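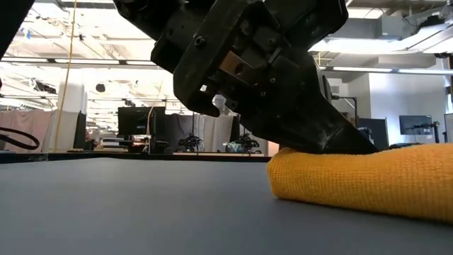 ok so streaks on the inside of the windshield, I need help before I lose my mind. 2nd car I've owned, first one I've tried to keep nice. Every evening driving home west the sun hits and it's like looking through a greasy sandwich bag. I've done glass cleaner, I've done vinegar and water, I've done newspaper like my dad used to. Still there. Right now I'm using yellow microfiber towels, same kind as the one up top, folded up into a thick roll so I can get some pressure on the glass, and I think that might be part of the problem?? The pile on those has all these little loops and it feels like it just pushes the film around. Do I need a different towel or a different cleaner or both. Car has 34 thousand miles on it, parked outside, no smokers.

- yatzi_c

---

**gravelroad_ron** wrote:

Both. Also your dashboard is the problem, not the towel. What are you putting on the dash? If it's anything shiny stop. That stuff cooks off in the sun and lands on the glass. You clean it monday, its back thursday.

---

**yatzi_c** wrote:

uhhh yeah I use the Siltier spray on the dash. the one that smells like coconut. is that bad

---

**gravelroad_ron** wrote:

There's your film.

---

**ponce_n** wrote:

I'm gonna disagree a little. I've used Siltier for years and never had film like that. New-ish cars do it on their own, the plastics let off whatever for the first few summers. My sister's car never had a single product put in it and the inside of the windshield looked like fog. So don't throw your bottle out just yet.

Towel matters more than people say. Looped towels are for paint and wheels and wiping up spills. For glass you want a flat waffle weave or one of the real thin slick ones. And do NOT wash with fabric softener. Ever. Softener coats the fibers and then you're wiping softener on your windshield.

---

**yatzi_c** wrote:

...I have been washing them with softener

with the regular towels

---

**ponce_n** wrote:

lol ok well. start there

---

**Amandio R** wrote:

Cleaner doesn't matter much. Plain isopropyl and distilled water, half and half, spray on the towel and keep it off the glass so it doesn't run down into the vents. Wipe side to side. Second dry towel right behind it, wipe up and down. Then if there's a streak you know which towel left it.

Don't do it in the sun. Don't do it with the glass hot. Learned that in July in a parking lot, 200 degree windshield (felt like it), stuff flashed off before I could even get the second towel on it. Made it worse then when I started.

---

**huertaN** wrote:

Careful with alcohol if you have tint. Back glass and sides mostly, but some people have a strip across the top of the windshield too. Mine got cloudy along the edge and the shop said it was what I was cleaning with. May or may not be true, they also wanted to sell me new tint.

---

**Amandio R** wrote:

Never had a problem on tint, three cars. It's ammonia that kills tint. Alcohol's fine.

---

**huertaN** wrote:

ok but mine did get cloudy so

---

**gravelroad_ron** wrote:

Cheap tint will go cloudy if you look at it wrong. Which brand was it

---

**huertaN** wrote:

no idea, came with the car. Purple now.

---

**Amandio R** wrote:

Purple = cheap dyed film, it was dying anyway

---

**ParveenD** wrote:

Fold question, since OP mentioned rolling the towel up. Don't roll. A roll only touches the glass along one line and you press way too hard to make up for it. Fold in half, then half again, you get a flat pad with a bunch of clean sides. Flip to a new side for each section. When you run out of sides grab another towel. Most streaks I see are people using one dirty side for the whole windshield.

For the bottom corner by the dash where your hand won't fit, flat side of your hand turned backward, sit in the passenger seat and reach over. Knuckles toward the glass. Feels dumb, works. Or get one of those Zekberg wands with the triangle head. I own one. Pad that comes with it is junk, put your own towel over it with a rubber band.

---

**ponce_n** wrote:

Seconding the passenger seat thing. Nobody with a steering wheel in their ribs has ever gotten that corner clean

---

**gravelroad_ron** wrote:

Wands are a waste of money. The head pivots, you can't get any pressure on it, you end up with arcs all over the glass. I threw mine in the trash at the car wash.

---

**ParveenD** wrote:

you have to hold the head with your finger on the back. But sure.

---

**gravelroad_ron** wrote:

If I can get my finger to the back of it I don't need the wand

---

**yatzi_c** wrote:

ok this is a lot. so plan is

no more coconut spray for now
wash towels again, hot, no softener
buy waffle weave ones for glass only
alcohol mix, in the shade, two towels

do the old towels come back after softener or are they done? I have a whole pack

---

**Amandio R** wrote:

They come back mostly. Two washes hot with a little plain detergent, some white vinegar in the rinse. Low heat dry or hang. If it still won't soak up water after that, demote it to wheels. Different color for glass so they don't get mixed up. I had a wheel towel end up on paint once. Once.

---

**huertaN** wrote:

I'd skip high heat in the dryer, it wrecks them. They go stiff

---

**Parsa_wagon** wrote:

Has anyone said clay yet. Some of that haze won't come off with any liquid, its baked on. Rekard makes a fine glass polish, little bit on a foam pad by hand, wipe off, then do the alcohol. I fought mine a whole winter and one go with polish fixed it.

---

**ponce_n** wrote:

on the INSIDE? no way. you'll have white dust in every seam of the dash

---

**Parsa_wagon** wrote:

Lay a towel over the dash first. Dime size amount. It's not that messy

---

**gravelroad_ron** wrote:

Overkill for a car with 34k. Get the grease off first then see. Polish is for when nothing else worked

---

**ParveenD** wrote:

agree with ron for once

---

**yatzi_c** wrote:

update. did it this morning in the garage at my mom's. Two rounds. First towel came off kinda gray brown, gross. Second round way less. Did the fold thing with the clean sides and sat in the passenger seat for the corner, still missed a spot by the inspection sticker but whatever. Drove home tonight into the sun and I could SEE. There's one long streak up high by the mirror, gonna hit it again this weekend.

Also did not buy the wand yet. My arm is sore tho

---

**Amandio R** wrote:

Streak by the mirror is from the mirror stem, everybody wipes around it in a curve. Take a corner of the dry towel and go straight down each side.

---

**gravelroad_ron** wrote:

Good. Give it three weeks and report back. If the film comes back with no spray on the dash I'll admit ponce was right about the plastic

---

**ponce_n** wrote:

screenshotting that

---

3 shares · Log in to reply

We use cookies to keep you signed in and remember your settings. Accept | Manage

Recent threads
Wiper chatter after new blades, both sides
Dog hair in trunk carpet, what brush
Is touchless wash ok on black paint
Headlights yellow again after one year
Best way to get sticker glue off bumper
Water spots on side glass from sprinklers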